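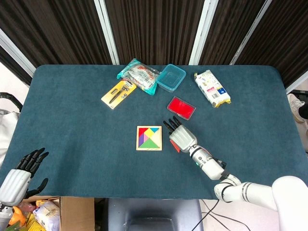

Workstation layout, tabletop handling station, Jatis site.

Pre-Purchase Inspection Checklist: Humanoid Arm Station
Prepared by Ji-hoon Lim. Reviewed by Vinh Đào.
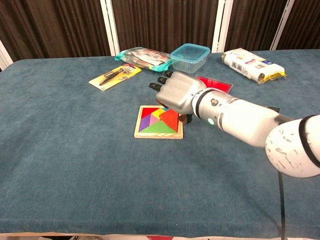 2 min read

Purpose: to support the June budget request for a second station at the Prirnia site. Items marked Open must be closed before the order is released.

1. Work surface and cloth
Status: Acceptable
Comment: The cloth shows wrinkles and faint darker patches. Allow for 8 spare cloths in the consumables line.

2. Arm housing
Status: Open
Comment: Dark marks and scratches on the large white joint. Mutholm to state in writing whether cosmetic wear affects the service agreement.

3. Cable routing
Status: Open
Comment: One black cable hangs past the front edge of the table, and thin cables cross the floor. Quote to include cable covers and a fixed drop point.

4. Hand and fingertips
Status: Acceptable
Comment: Replacement fingertips are priced per set. Budget for 18 sets in the first year - the supplier's lead time is long.

5. Test objects
Status: Acceptable
Comment: Tangram board and packaged goods are suitable for both sites. Approved limit for test objects is $200 per station.

6. Floor area and storage
Status: Open
Comment: The open carton beside the table should be replaced by closed shelving. Hầu has quoted $100 per unit, delivery excluded.

7. Operator seating and clearance
Status: To be confirmed
Comment: V. Đào to measure clearance at Prirnia and return the floor plan to purchasing.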